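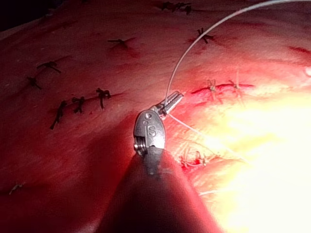

Pale thread in the jaws, practice surface with the older dark stitches on the left.

Reading time: 2 min

hekel_bench
Update on the shared workshop build. The wrist is now running on the new control board, and I've moved from pegs to thread. The dark knots are black practice thread I tied by hand back in July. The pale ones were done with the arm. Cable tension is set with the Kostedik springs, 2 per pulley side. Total spend so far is 2620, mostly motors. The instrument itself was a surplus buy.

rosti_h
Nice work. What range are you getting at the wrist? Mine stops well short of 90 degrees one way and I can't tell if it's the cable or the software limit.

hekel_bench
90 each way in software. I haven't pushed it further. Check your limit first, it takes a minute.

ermira_l
I'd change the light before anything else. The right side is so bright that the stitches there nearly vanish, and you have that pale thread running straight into it. Put a diffuser on the lamp or turn it down.

hekel_bench
The lamp is staying where it is for now. When I dim it the left side goes too dark to see the knots.

ermira_l
Then use two weak lamps. One strong one will always do this on a glossy surface.

Nonia
Disagree with Ermira a little. Glare is annoying, but I'd stay with dark thread until the motion is sorted. You can see every dark knot at a glance. The pale thread is a lot harder to follow against the highlights.

ermira_l
Dark thread only hides the problem.

rosti_h
It was the software limit. Thanks.

eduard_s
Have you logged backlash? I ran Solange's old test on mine — 36 moves out and back, same point each time — and the drift was all in the first joint. The wrist was fine. I wasted a week re-tensioning the wrong cable.

hekel_bench
Not yet. I can run it on the next shared evening. Do you have the script?

eduard_s
I'll send it. You'll need to change the joint names.

Nonia
Please post it here and not by message, I want it too.

eduard_s
OK, it's in the files section now. Set the speed low on the first run.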